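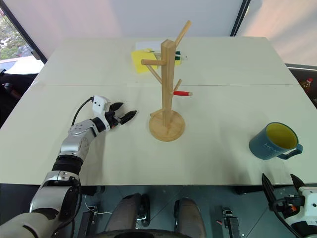 Film & Video » Production Basics » Sound

Print this page | E-mail this page

Recording Room Tone for a Student Short

Room tone is the sound of a location when no one speaks or moves. The editor uses it to fill gaps between lines of dialogue. Record it in every location, including exteriors.

1. Wait until the last setup in the location is finished. Keep the cast and crew inside. Bodies absorb sound, and an empty room has a different tone.

2. Leave lights and equipment as they were during the takes. If the refrigerator was off for dialogue, it stays off.

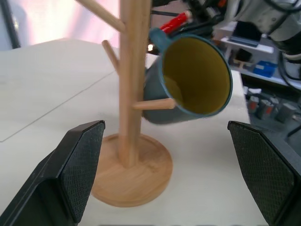 By the Tipoki Editor
Sound instructor, Dutley Film Workshop

3. Keep the same microphone in its dialogue position. Do not change the gain.

4. Slate by voice: title, scene, location, "room tone." Then record for 2 minutes. The first few seconds are usually spoiled by shoes and clothing.

5. If the dialogue was covered with a boom and a lavalier, record both tracks at once.

Search articles Enter keyword Go

Name the file by scene and place, for example 1212_Illitz_kitchen_RT. Log it on the sound report next to the last take.

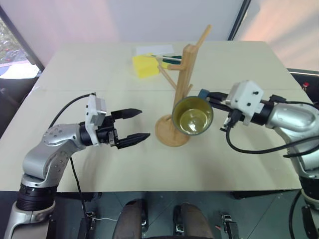 In the edit, put the tone on its own track under the full scene. Cut it in at the level it was recorded, with a short crossfade at each join. Avoid looping a piece shorter than ten seconds, as the repeat can be heard. For the street scenes in Rurkberg, record a second tone if traffic changes between setups.

Filed under: Location Sound, Dialogue Editing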